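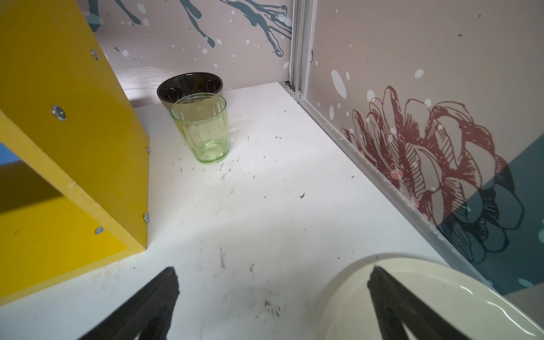
About us

Welcome to Fatent, and thank you for finding your way to our little corner of the web. We are a small home-tidying school in Tisstead, just over the bridge from the old Bolger dairy, and we teach people of all ages how to put things away so that they can find them again. It sounds a modest sort of aim, and I suppose it is, but it has kept us busy and happy for a good long while now.

My name is Chiharu Kinoshita and I started Fatent in the front room of a rented house in Plurkham, with a borrowed bookcase and a kettle that took an age to boil. The first people through the door were mostly neighbours. One had moved house and still hadn't unpacked her kitchen, and another simply wanted to be able to see his desk again before the summer. We drank a great deal of tea, we moved a great many things from one shelf to another, and by the time the evenings had drawn in there was a waiting list stuck to the fridge.

How we work

Everything we teach begins with a table and a shelf. We like a plain white table, as you can see what is on it and what still needs to go somewhere, and we like a shelf in a colour you would notice from across the room. Ours is yellow, with one pink board and one blue one, and people grow surprisingly fond of it. (We do get asked for the name of the paint. It is on a card by the kettle, so please help yourself!)
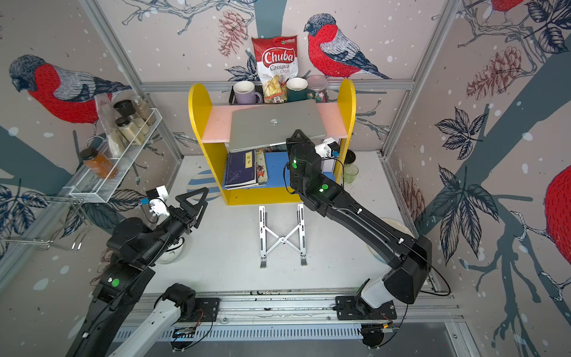

We start with the things that every household seems to have lying about: a cup, a bowl, a plate, a few books, the laptop that has been left wherever somebody last sat down. You decide where each one lives, you put it there, and then you go and make yourself a drink and come back to see whether you still agree with yourself. Quite often you won't, and that is a perfectly good afternoon's learning. Books tend to go low down with us, and the laptop goes on a board of its own where it can be reached without moving anything else - but your shelf at home is yours, and we would never tell you otherwise.

Classes are kept to 8 people. We tried larger groups when we first moved to Tisstead and found that the quieter ones never got a turn at the table, which seemed a great pity, as they usually had the best ideas about drawers.

The Thursday table

On Thursday afternoons we keep the room open for anyone who has been to one of our classes and would like to come back. There is no lesson as such. You might bring a box of odds and ends from home, or sort through ours, or just sit with a biscuit and talk about airing cupboards with people who really do want to hear about yours.
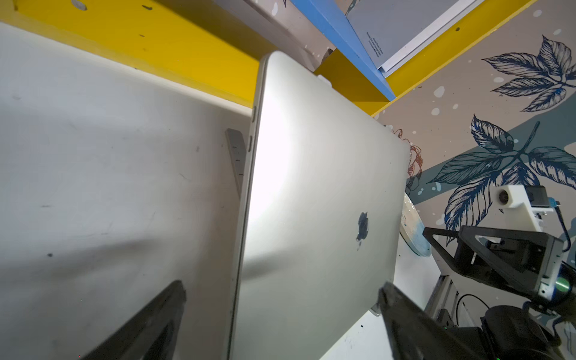
Our room

We have been in our present room since the lease on the Plurkham house ran out. It was a bare sort of place when we took it on, so we papered the walls with something cheerful, bullfinches and pinecones and big dark leaves with snow coming down among them, and it has made a great difference on grey mornings. Children who come along with their parents like to hunt for the birds while the grown-ups are arguing over saucers.

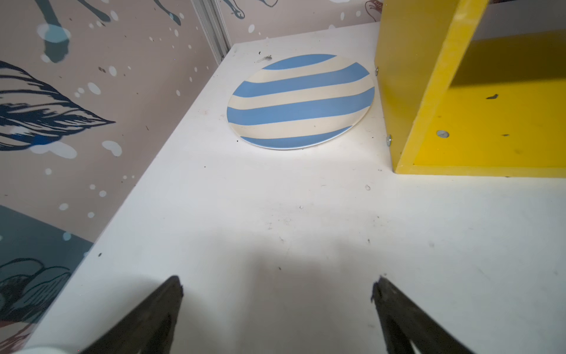
Crockery has a whole class to itself, held once a month from January onwards, and it fills up sooner than any of the others. Plates are harder than people expect. Do you stack them by size or by how often you use them, and what do you do with the one pretty striped plate that matches nothing else in the house? We have our own views, and so will you by the end of it.

If you would like to come and see us, the door is on the left of the yard and there is a bell, though it is a quiet one, so do knock as well. We are always glad to show people round between classes, and there is nearly always something in the biscuit tin.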